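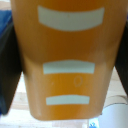

3.2 Reusable cups and return rates

Canteen records from the Thakur site were kept by Gianni Fontana between February and September. Over that period 2452 cups were issued against a small deposit, and most came back the same day. Returns fell in the warmer months, when more people ate outside — a pattern also reported by staff at Sinon.

Figure 2. Plastic cup, orange, with pale printed stripes.

Losses were uneven across the two sites. At Thakur the cups were collected at one hatch next to the exit, while Sinon used 7 smaller bins spread over three floors. Staff there said the bins on the upper floors filled first and were often left until the next morning. We did not separate cups that were thrown away from cups that were taken home, so the loss figures in Section 4 cover both.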